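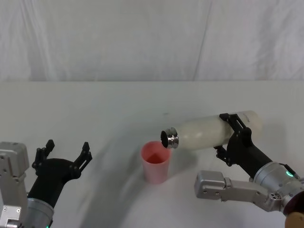

The Right Height to Pour From

Most spills at the table happen in the first second of a pour. The liquid leaves the bottle slowly, clings to the underside of the rim and runs back along the neck. Tilting further cures it, but by then the cloth is marked.

Roxana Giraldo has tested drinkware for the kitchen supply firm Kernis for 11 years. Her bench notes list 409 pours from insulated bottles into small cups, and she sorts the faults into two groups: dribble at the start and overshoot at the end.

Dribble depends on the rim. A thin, square-edged lip releases water cleanly. A rounded lip lets it curl under, and an external thread gives it somewhere to sit. A threaded steel neck, like the one on the white bottle pointed at the pink cup, is made to hold a lid first and to pour second. Giraldo's advice for this type is to bring the bottle down to near horizontal in one steady movement and hold it there. Stopping halfway produces the worst result.

Overshoot depends on air. As water leaves a narrow-necked bottle, air must come in past it. If the neck fills completely, the flow stops and starts in gulps, and each gulp lands harder than the last. Keep the angle shallow enough that a gap stays open along the top of the mouth. A full bottle needs less tilt than a half-empty one.

Cup placement matters as well. Giraldo sets the cup on the table and leaves it there. The mouth of the bottle goes over the near half of the cup, low, without touching the rim. Lifting the cup to meet the bottle adds a second moving part and shortens the time available to correct.

Grip is a matter of balance. Hold the bottle a little behind its middle, toward the base. Held at the neck, the weight swings down; held at the very end, the mouth wanders.

Spyros Pavlović, who buys tableware for Gritell, disagrees on one point. He prefers a higher pour for cold water because the stream is easier to see against a pale cup. Giraldo allows it outdoors.

To finish, roll the bottle a quarter turn while raising the mouth. The last drop spreads along the lip and stays there. Wipe the thread before putting the lid back on, and check the seal for grit at the same time.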